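ACTA DE LA REUNIÓN ORDINARIA DEL CLUB DE ROBÓTICA ZILTBRIDGE
Mayo. Aula taller del Centro de Formación Bielecka

Asistentes: D. Eusebio Llanos (coordinador del club), Dña. Leokadia Śliwiński (secretaria), D. Murray Dufour (responsable del equipo de manipulación) y D. Tahsin Liyanage (representante del alumnado).
Excusa su asistencia: D. Jarosław Grabowska.

Se abre la sesión a las 17:30 con el siguiente orden del día:
1. Lectura y aprobación del acta anterior
2. Informe del equipo de manipulación
3. Participación en el encuentro Sostden
4. Material y presupuesto
5. Ruegos y preguntas

1. Acta anterior
Se aprueba por asentimiento, con una corrección en el punto tercero: donde decía «brazo» debe decir «pinza».

2. Informe del equipo de manipulación
El Sr. Dufour expone el estado del ejercicio de cajones, incluido este curso en el programa del club. El alumnado trabaja con una cajonera pequeña de plástico translúcido, de dos cajones con tirador blanco, colocada sobre la mesa blanca del taller. El ejercicio consta de dos partes, apertura y cierre, que se puntúan por separado. 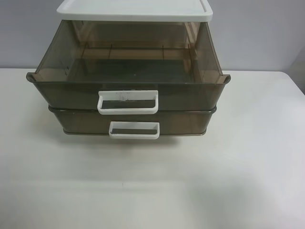

El Sr. Liyanage solicita que la hoja de puntuación distinga entre apertura parcial y apertura completa, puesto que hasta ahora cada pareja ha aplicado su propio criterio. Se acuerda considerar completa la apertura cuando pueda depositarse una pieza en el cajón sin tocar el borde. La Sra. Śliwiński redactará la nueva hoja y la remitirá a los equipos.

Respecto a la aproximación al tirador, el Sr. Dufour informa de que es la fase que concentra más intentos fallidos. Atribuye buena parte de ellos a la velocidad con que se desplaza el brazo en el último tramo -- las imágenes de la cámara de muñeca salen movidas y el alumnado corrige tarde. Propone limitar la velocidad en ese tramo y repetir la serie completa con las mismas parejas.
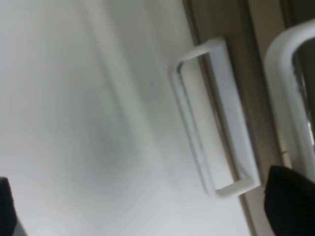 El Sr. Llanos manifiesta su conformidad, si bien recuerda que la serie ya registrada consta de 341 intentos y pide que se conserve íntegra, con indicación de la configuración empleada, para que ambas puedan compararse en la memoria final. Se aprueba la propuesta. El Sr. Dufour custodiará la copia de los registros.

3. Participación en el encuentro Sostden
El coordinador da cuenta de la confirmación recibida de la organización. El club dispondrá de una mesa y de un turno de 30 minutos, montaje incluido. Se acuerda presentar el ejercicio de cajones y dejar para otra convocatoria el de clasificación de piezas, que el Sr. Grabowska, en escrito leído por la secretaria, considera todavía inmaduro.

Los equipos ensayarán la demostración partiendo de la posición de reposo, con la pinza abierta y apartada del mueble. La explicación oral correrá a cargo del alumnado, en turnos que fijará el Sr. Liyanage.

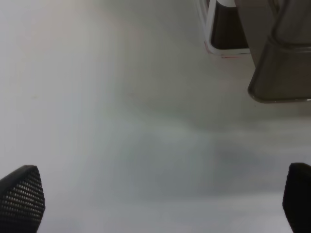
Pregunta el Sr. Liyanage: ¿puede una pareja reiniciar el programa durante el turno si falla el primer intento?
Responde el Sr. Llanos: Las bases permiten un solo reinicio por turno, previo aviso al juez de mesa, y el tiempo no se detiene entretanto.

Se incorpora esta aclaración a las instrucciones que se entregarán a los equipos.

4. Material y presupuesto
La secretaria presenta la oferta de la empresa Stundier para la reposición de cables y conectores. Se acepta, con cargo a la partida de consumibles. Queda aplazada la compra de una segunda cajonera, a la espera de que el equipo de manipulación concrete las medidas que necesita -- el modelo actual podría no encontrarse ya a la venta.

5. Ruegos y preguntas
El Sr. Dufour ruega que se anote en el cuaderno del taller cualquier cambio en la posición del mueble sobre la mesa. El Sr. Liyanage traslada la petición de varios alumnos de disponer del aula una tarde más antes del encuentro; el Sr. Llanos lo consultará con la dirección del centro.

Sin más asuntos que tratar, se levanta la sesión a las 18:50.

La secretaria, Leokadia Śliwiński
V.º B.º El coordinador, Eusebio Llanos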